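Reading time: 3 minutes

Garment Care and Construction, handout 6: belts, loops and waistbands

I promised last time we'd get on to waistbands, so please bring something denim with loops on it, and a belt if you have one that fits. A charity shop find is fine. I'd much rather you practised on something tired than on your best pair!

First, a bit about the belt itself. A woven belt has no punched holes. On most of them the prong of the buckle simply goes between the strands, wherever you like, so it'll fit nearly anybody (lovely for the shop, a bit of a pain for whoever has to repair it later). The weak place is the end of the strap. Cut a braid and leave it bare and it'll start to undo itself, so the maker folds a piece of leather over the end and stitches round it. When you're checking a belt, go to that stitching before you look at anything else.
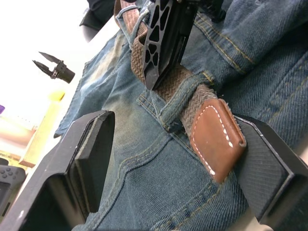
Fig. 1. Braided belt in its loops, with the stitched leather tip.

Run a thumbnail along the line of saddle stitch and feel for a thread that lifts. If one does, mend it now, with waxed thread and a needle at each end, going back through the old holes. Don't make new ones - leather doesn't close up again, and two rows of holes side by side will tear like a stamp.

Then the loops. Denim loops take more pulling about than any other bit of the garment, mostly from people hoisting themselves into their clothes by them (guilty). Look at the top and bottom of each loop, where it joins the waistband. I want you to write down which ones are sound and which have started to go, and we'll compare notes before anyone threads a needle.

Taking the belt out is where I get fussy. Lay the garment flat with the waistband nearest you and smooth it out from the middle. Undo the buckle, lift it clear of the fabric, and feed the strap back one loop at a time.
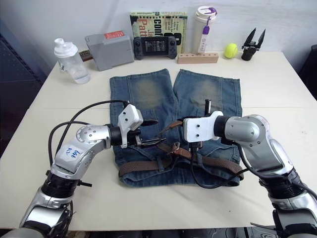

Please don't just grab the buckle and haul! A braid stretches as you pull, gets thinner, slips along nicely, and then springs fat again halfway through a loop and sticks there. You pull harder, and off comes the loop. Little and often is the way, with your other hand holding the waistband down next to the loop you're working on.

Washing: belt out, always. Zip up, button done up, inside out, cool wash. Fading on the thighs is part of the look for most people, so ask before you try to even it out with dye.

For your folders, by March 20, 2018: one mended loop, one page of notes on your belt, and a sketch of how the tip is put together. Uliana Tkachenko has the spare waxed thread if you run out.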